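Die Schüssel von Frau Ismail

7. März 2023
Von Xolani Joubert

Als meine Nachbarin, Frau Ismail, nach Brinon zog, ließ sie mir einen Schlüssel, 2 Briefmarken und ihre Schüssel. Den Schlüssel sollte ich dem Vermieter geben. Die Briefmarken waren für den ersten Brief. Zur Schüssel sagte sie nichts, sie stellte sie nur in mein Spülbecken und ging die Treppe hinunter.

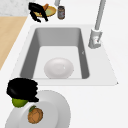 Die weiße Schüssel im Becken.

Ich wohnte damals seit 60 Tagen in diesem Haus und kannte wenige Wörter, die man zum Abschied braucht. »Auf Wiedersehen« hatte ich gelernt, aber es kam mir zu groß vor für ein Treppenhaus. Also sagte ich: »Guten Appetit.« Sie drehte sich um und lachte so laut, dass Oratile Naidoo aus dem zweiten Stock die Tür öffnete.

Den Brief begann ich am selben Abend. Ich schrieb, dass der Regen aufgehört hat und dass im Hof jetzt ein fremdes Fahrrad steht. Dann strich ich das Fahrrad wieder durch. Im März ist es früh dunkel in unserer Straße, und ich schrieb bei der kleinen Lampe, bis meine Hand müde war. Oratile kam herauf und las alles, ohne zu fragen. Sie verbesserte 2 Artikel und ließ einen falschen stehen, weil er ihr gefiel.

»Du musst ihr schreiben, was in der Schüssel liegt«, sagte sie. »Das wird sie wissen wollen.«

Ich ging in die Küche. Als ich zurückkam, schrieb ich nur einen Satz: Etwas Grünes, Rundes, und es ist noch ganz.
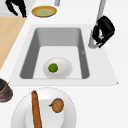 Die Antwort

Sie kam auf einer Karte, ohne Anrede. »Dann iss es bitte«, stand darauf, »und guten Appetit.«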